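Vultirix

Vultirix es un proyecto de construcción de pinzas robóticas de mano desarrollado en el taller compartido de Skutham. Comprende el diseño mecánico de las pinzas, su cableado, el programa de registro de movimientos y un puesto de trabajo desmontable en el que se realizan las demostraciones manuales. La documentación del proyecto se publica en español y en inglés.

Origen

El proyecto tuvo su inicio en la vivienda de Mereana Doolan, ingeniera mecánica, que construyó un primer prototipo con piezas impresas y un servomotor de aeromodelismo. Aquella versión, denominada Bright, disponía de un solo dedo móvil y se accionaba con un pulsador lateral. El peso del conjunto alcanzaba los 900 gramos, lo que dificultaba su empleo en sesiones prolongadas.

En junio del mismo año la construcción se trasladó al taller de Skutham, donde se incorporó Pascal Charpentier, técnico electrónico, como responsable del cableado y de la adquisición de datos. La carcasa fue rediseñada por completo y el peso se redujo a 674 gramos. El nombre Bright se conserva en la documentación para designar la primera serie de piezas, incompatible con las posteriores.

Características

Las pinzas de la serie actual se fabrican en color negro y se sostienen con la mano. Cada unidad cuenta con dos dedos enfrentados, cuya apertura máxima es de 9 centímetros. El accionamiento es mecánico y depende del operador; la electrónica se limita a medir la posición de los dedos y a enviar la lectura por cable. La parte superior de la carcasa admite distintos soportes, intercambiables mediante tornillos.

Los dedos se consideran piezas de desgaste. El taller mantiene tres variantes: una lisa, para objetos rígidos; otra estriada, para textiles; y una tercera de punta estrecha, destinada a piezas pequeñas. Las dos primeras comparten el mismo eje. La de punta estrecha requiere un casquillo adicional, cuyo plano figura en un archivo separado.

El programa de registro, escrito por Charpentier, almacena la apertura de cada pinza junto con una marca temporal común. En las primeras versiones ambas unidades se registraban por separado, con un desfase que obligaba a alinear las series a mano. La corrección de este defecto dio lugar a la revisión vigente del protocolo, que no permite abrir los archivos anteriores sin una conversión previa.

Variante Oltow

Se conoce como Oltow la adaptación del diseño para su montaje sobre un brazo de sobremesa. Sustituye la empuñadura por una brida y añade un motor para el cierre. Los dedos son los mismos que en la versión de mano, de modo que los movimientos registrados pueden reproducirse sin modificar la geometría de contacto. La variante se encuentra en fase de ensayo y su lista de materiales permanece incompleta, en particular en lo relativo a la fuente de alimentación.

Tareas de demostración

Las tareas se ejecutan sobre una mesa rectangular de esquinas redondeadas, entre cortinas oscuras. El repertorio incluye el doblado de paños, el apilado de vasos y la colocación de objetos en recipientes. Esta última se practica con una cesta de malla metálica negra, abierta por arriba. El operador trabaja con una pinza en cada mano, aunque no todas las tareas exigen el uso simultáneo de ambas. 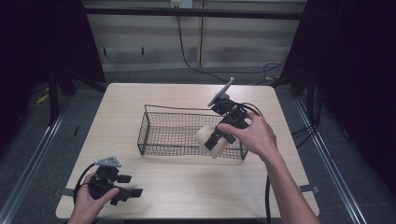

Taller compartido de Skutham · Grupo de Robótica y Automatización

En la tarea de la cesta, la pinza derecha sujeta un objeto redondeado de color crema y lo sitúa por encima del recipiente, mientras la izquierda permanece abierta. Un dispositivo similar a un teléfono pequeño va montado sobre la unidad derecha. De cada pinza parte un cable negro, cuyo recorrido debe dejar libertad a la muñeca.

El procedimiento del taller establece que cada demostración comience con los dedos abiertos y termine con el objeto en reposo. Los intentos interrumpidos se conservan en una carpeta distinta y no se incorporan al conjunto principal. La calibración de la apertura se repite al cambiar los dedos.

Documentación y acceso

Los planos, el programa de registro y las instrucciones de montaje pueden consultarse en el taller. Las sesiones abiertas se celebran los lunes, previa inscripción. El mantenimiento de los archivos mecánicos corresponde a Doolan y el de los esquemas eléctricos, a Charpentier.

Véase también

Bright (primera serie)
Oltow (variante para brazo de sobremesa)
Protocolo de registro de Vultirix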